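Gonen Gripper Evaluation Kit – Set-Up Guide
Section 4: Comparing finger sets on the kitchen task
Rev. September 2022

Do section 3 first (arm homed, wrist camera mounted). If the arm isn't homed, stop and go back.

Two finger sets get compared in this section – the Vuvari black fingers and the Kourkoulas soft pads. Run the Vuvari set first, start to finish. Don't swap halfway.

4.1 Lay out the table

1. Clear the reach area. Pot on the left, dish rack along the back, one plate flat in front on the right.
2. Plates stand upright in the rack, on edge.
3. Test item goes on the flat plate. Any potato-sized thing will do, real or toy. Note which in the log, they don't grip the same.
4. Lid on the pot, knob up. Leave the pot unplugged for the whole section.
5. Take one reference picture from the fixed camera and save it with the run. You'll reset to it after every trial.
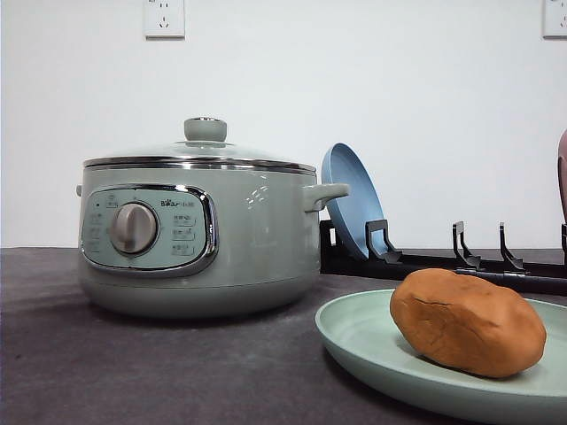

4.2 Check the wrist view

1. Open Clerkutia and pick the wrist stream. Set the port to 2154 if it asks.
2. Move the arm to the LOOK pose. Pot should come up near the middle, both fingertips in at the bottom.
3. If only one fingertip shows, the camera bracket is twisted. Loosen, square it up, retighten.
4. Jog left and right at the speed you plan to use. Some blur while moving is normal. If the lid knob is lost altogether, drop the speed limit to 200 and try agian. 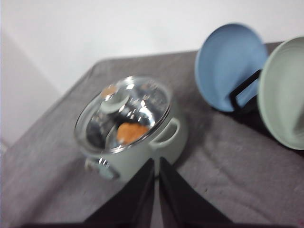 5. Stop the arm. Wait for the picture to settle before saving anything.

Note: the glass lid throws glare from ceiling lights. Turning the pot won't help much. Moving the light will.

4.3 Wrist roll test

Checks how each finger set behaves with the hand tipped over. Nothing in the fingers for this one.

1. Fingers closed or nearly closed.
2. Roll the wrist slowly until the table edge runs diagonal in the stream.
3. Watch anything shiny. Reflections can fool the edge finder, and it'll draw a box round a lamp. Log each false box.
4. Roll back. Repeat with the second set later, same angle.

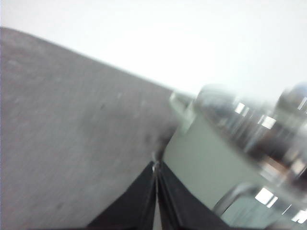
Fig. 4-3. Wrist view with the hand rolled. Light reflections at right.

CAUTION: Keep clear of metal and glass while rolled. The view is tight and distances are hard to judge. Hand on the stop button.

4.4 Hold test

1. Put the test item in reach, long side up. Close at force setting 13.
2. Lift until there's clear space under it. Look for a shadow on the surface below, seperate from the item. No gap, no lift – go up a bit more.
3. Hold over the bowl or plate. Both fingers should press on the sides, tip clear. 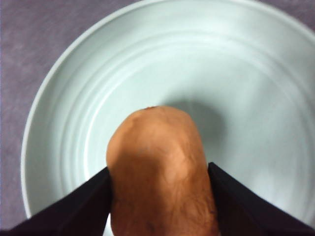 Hold there till the timer in Clerkutia ends, then lower and open. Don't open from height, the glaze chips. If the item slid or turned during the hold, write down which way and keep the trial. Slips count. Only throw out a trial if the arm faulted.

Error 463 during a hold means the fingers timed out before reaching force. Usually a loose finger screw. Tighten, re-zero, start the trial over.

4.5 Swap fingers

1. Power off the gripper. Arm can stay on.
2. Two screws per finger. Keep the sets in their own bags, the screws are different lengths.
3. Fit the Kourkoulas pads, power up, re-zero with nothing between them.
4. Reset the table to the picture from 4.1 and go again from 4.2.

Note: pad wear changes the numbers. After over 200 grips, fit new pads and say so in the log.

Log sheet is in section 6. Controller comparison is section 5 – leave the table set up for it.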